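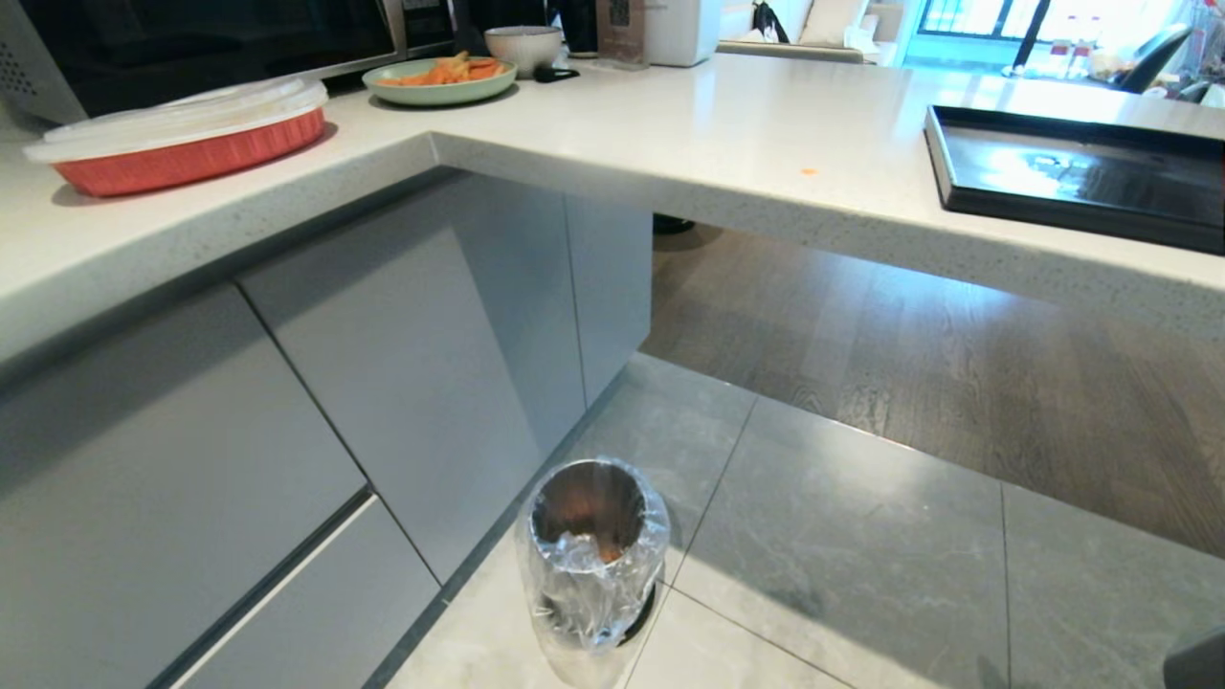

4. Preparar la primera tarea de cocina

Mucha gente nos pregunta si el Odera puede ya con la cocina él solito, y la respuesta es que todavía no — pero con un poco de paciencia ayuda de verdad. Empiece por recoger restos, con el cubo en el suelo delante de la esquina del mueble y el borde de la bolsa doblado por fuera, para que quede bien a la vista.

4.1 Abra Senum y elija «Encimera».
4.2 Señale en el mapa la encimera y el cubo.
4.3 Ponga un límite de carga de 500 gramos.
4.4 Pulse «Ensayo» y quédese cerca, por favor, las 8 primeras veces.

Nota: las encimeras brillantes junto a una ventana le cuestan bastante; si duda, baje la persiana y repita el paso 4.2.

Precaución: no le encargue fuentes calientes ni cuchillos. Eso, de momento, sigue siendo cosa nuestra.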